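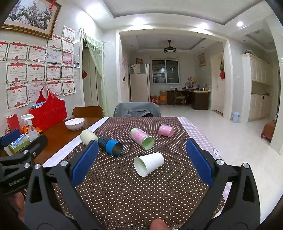
How our club teaches a robot to tidy a table

Our robot club is called Runura. We meet every Sunday at 3 and we have one big project this year. We want a robot arm to clear a table by itself. The robot's name is Totard. It lives in the club room on Borkowska Street and it doesn't know very much yet.

How does a robot learn to pick up a cup?

Think about how you learned to tie your shoes. Somebody showed you, and then you tried many times. Totard learns also from being shown. The person who shows it holds a gripper in each hand. A gripper is a kind of robot hand with two fingers, called jaws. When you squeeze, the jaws close. A small camera on the gripper records everything it sees while you work.

One recording is called a demonstration. It begins when your hands are ready and it ends when the last thing is in its place. Afterward the computer studies the recordings and looks for what they have in common.

Why do we need so many?

One demonstration teaches one way to pick up one cup in one place. But a cup can stand up, or lie on its side, or point away from you. A jar is heavy and smooth. A paper cup bends if you squeeze too much! So we change the things on the table and we start again. Until now the club has made 698 demonstrations. We had to throw away 36 of them, mostly when a hand covered the camera.

We also work in different homes. If Totard saw only our club room, it could be confused by a tablecloth with dots or by a busy wall.

Some words to know

Jaw: one finger of the gripper.
Pad: the soft part on the jaw that touches the thing.
Grasp: the way you hold something. A jar and a paper cup need different grasps.

Try it at home

Take a pair of kitchen tongs and put five small things on a table. Choose things that can't break. Now move them into a box, but look only at the ends of the tongs. Go slowly. Which one was the most difficult? Put it down in another direction and try again — you will maybe need a new grasp.

In December we bring Totard to the Prornovel school fair, where it will try to clear its first table in front of visitors.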